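Kalside workshop gets its bin-picking arm running

Saturday, September 7, 2024

KALSIDE – Members of the Rainer shared workshop have a secondhand robot arm picking loose objects out of a metal bin, after a build that took up most of their evenings over the summer.

The project goes by the name Muvier. It started when the workshop bought a used KUKA arm from Burnico, a machine shop across the river that was clearing out a production line. The arm came without a gripper and with a controller that would not start. Replacing a power supply fixed the controller. The gripper took longer.

The first version had rubber pads and closed too slowly to hold anything round. The one in use now has metal fingers and was put together from parts the workshop already had, apart from the motor. Members say they plan to change the fingertips again before winter, as smooth items still slide out when the arm lifts quickly.

The test is simple to describe. A mix of things goes into the bin, the arm is told which one to get, and it has to take hold of that item and lift it clear without dragging the rest along. The group picks objects that have little in common in shape or weight, so vegetables from the store end up next to shop tools.

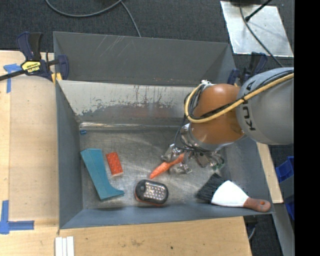 A run counts as 20 tries. In the best run so far the arm got 15 of them, with the carrot among the easier items and the hand brush among the hardest. The brush is long enough to rest against the side of the bin, and the software tends to go for the bristles, where there is nothing firm to hold. A rule that steers the grip toward the handle was added this week and has not had a full run yet.

The bin has been a project of its own. It is old sheet metal, scratched and stained with rust, and light bounces off the bare floor in ways that confuse the vision software. Painting the inside flat black was discussed and put off. For now the group has turned down the lamps on that side of the room, which helped more than expected. Clamps at the corners keep the bin from shifting when the arm bumps it, and blue tape on the wood next to it marks positions.

Cabling is next on the list. The lines to the gripper run along the outside of the arm, and 3 test runs had to be stopped when a connector worked loose. A proper sleeve has been ordered. Until it arrives, the arm is limited to a slow speed and two members have to be present whenever it is powered – one of them within reach of the stop button.

The workshop paid for the arm out of its equipment fund. Smaller parts were covered by the 11 members who signed up for the build, and the code will be shared on the workshop's website once it has been cleaned up.

Rainer will run the arm for visitors at its open house later in September. The doors open after lunch, entry is free, and children need to come with an adult. Anyone who wants to bring an object for the arm to try should keep it small enough to lift with one hand. Glass and anything with a blade will be turned away.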